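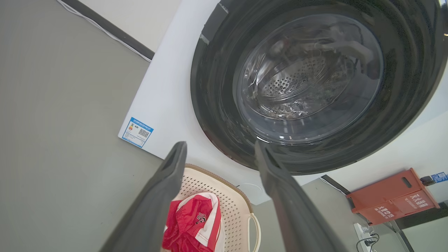 Lab visit: Clemero manipulation group, July

The Clemero group opens its lab to outside visitors once a year. I went with Dae-han Geum from our Faulkner office, mainly to hear about the laundry results, which had been circulating as a short preprint with very little detail on method. The session started at 9:30 and ran well past lunch.

Maya Saliba gave the talk. The problem is narrow: get a garment out of a basket and into a front loader with a two-finger gripper, using only the colour camera at the wrist and the arm's joint readings. There is no overhead camera and no depth sensor. Earlier versions had both, and the group found that the policy leaned on the overhead view and failed when the basket was moved to a spot that view did not cover well.

The training set is 2,324 demonstrations, all recorded by people driving the arm by hand. Saliba's main claim concerns how these are labelled. Each one is cut into segments at the moments when the gripper changes state, and the policy is trained to predict the next change as well as the next motion. They call the labelling tool Tiko. It runs without supervision except where a grasp slips, and those cases go to a person for checking.

The reported figure is 67 successes in 100 trials, with a success defined as the whole garment past the door seal and nothing left hanging over the rim. The same network trained without segment labels was run on the same garments and did clearly worse, but the group has not released that figure and I will not repeat the one on the slide. Most failures come at the door. The wrist camera loses sight of the basket once the arm turns toward the drum, and reflections in the porthole glass sometimes get read as part of the opening. A trial that starts with the door closed is harder again, and is scored separately.

Geum asked about garments with strong patterns. Stripes and large printing help with finding the item in the basket, according to Saliba, but make it harder to judge where a fold ends, so the fingers tend to close on a single layer. Plain towels are the reverse. He also asked whether the arm had been tried on a second make of washer. It has, for 12 trials, which she considers too few to report.

The gripper pads are from Sirnier and get replaced when the grip begins to slip on synthetics. We handled a worn set next to a new one and the difference was easy to feel.

Two points I would want settled before we tried this ourselves. The basket stays within a marked zone on the floor, and it was not clear how large that zone is. Also, every trial uses one garment at a time. A full basket, with sleeves tangled together, is listed as future work.

The labelling code is due out with the longer paper. Geum has asked for early access, and I have the slides if anyone at Faulkner wants a copy.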